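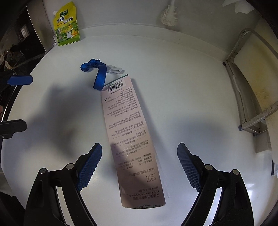

Fig. 1. Wrist view from a hand-held gripper, fingers open over a packaged toothbrush on a glossy white counter.

Week 4 handout: Collecting demonstrations by hand

Read this before your first practical session in the Jirkell room. It covers what a demonstration is for our purposes, how to record one, and what we will throw away when we check your work. The marking sheet is separate.

1. What counts as one demonstration

One demonstration is one complete attempt at one written task, from a still start to a still finish. For the first set the tasks are all of the "pick up and move" kind: take the named item from the counter and put it at the named place. A demonstration has three parts stored together: the video from the wrist camera, the path of the gripper through space, and the opening of the fingers at each moment. If any of the three is missing, the demonstration can't be used.

The learning system is given the video and the finger opening, and is asked to predict the next short stretch of movement. It has no other knowledge of the room. If you decide where to put something by looking at a part of the counter the camera can't see, the system has no way of learning that decision from your example.

2. Approach and grasp

Fig. 1 has the fingers wide open on both sides of the near half of the package, with no contact yet. A package of this shape is long and narrow, so the fingers should close across its short side. Closing along the length is possible with some items but not with this one.

Bring the gripper in at a steady speed. Most beginners rush the first half of the movement and then stop dead above the item while they think. The pause gets learned too, and the robot will hover. Decide on your grasp before you press record.

Vary the starting position and the angle of the item between attempts. In Fig. 1 the package is tilted a little, with its far end leaning left. Over a set we want to see it tilted both ways, nearer and further off, and with the printing the right way up as well as upside down. Write the changes down in the log. People who rely on memory drift back to the same two layouts.

3. Background and clutter

Leave other things on the counter. In Fig. 1 a blue ribbon strap touches one corner of the package, a white plastic clip lies just beyond its far edge, and a seasoning pouch stands at the back. All of these are useful. A system trained only on bare surfaces tends to fail the first time something else is in view.

Small things close to the target need extra care. If the strap comes up with the package, finish the movement as normal and mark the attempt "extra item" in the log. Do not shake it off in mid-air.

4. Light

Shiny counters and shiny wrapping are both difficult. There is a small bright glint on the wrapper in Fig. 1, and strong white reflections on the counter at the lower right. The near part of the package is in shadow while the far part is lighter. We do not try to remove any of this, but we do want it to vary. Record some attempts with the blinds down and some with them up, and note which.

Don't stand so that your own shadow covers the item for the whole set. Some of last year's recordings had this fault and the trained system did badly at the noon test – Vasylyna Zinchenko will show the plots in the lecture.

5. Amounts

Each group records 200 demonstrations. Across all groups this gives 600 for the shared set, before checking. Last July's set, made on the Plekis bench, lost 71 at the checking stage, mostly through lost tracking when the gripper was turned too fast.

6. Reasons for rejection

– The item is already moving at the first moment of the recording.
– The fingers open or close more than once without need.
– Tracking drops out at any point.
– The written task does not match what was done.
– A free hand helps the item into place.

A failed grasp is not a reason for rejection if you label it. Keep failures in their own folder. We use them in week 6 when we train the part that judges success.

7. Before the session

Install the Evard viewer and open the sample recording. Step through it slowly and write down the moment at which you think the fingers first touch the item. Bring your answer. We will compare answers at the start, and they usually differ by more than people expect.

Reading: course notes, section on imitation from wrist video. The part on camera calibration is optional this week.

Contact: Panya Kamolrat, Srithong teaching office | © Course staff, for enrolled students | Back to top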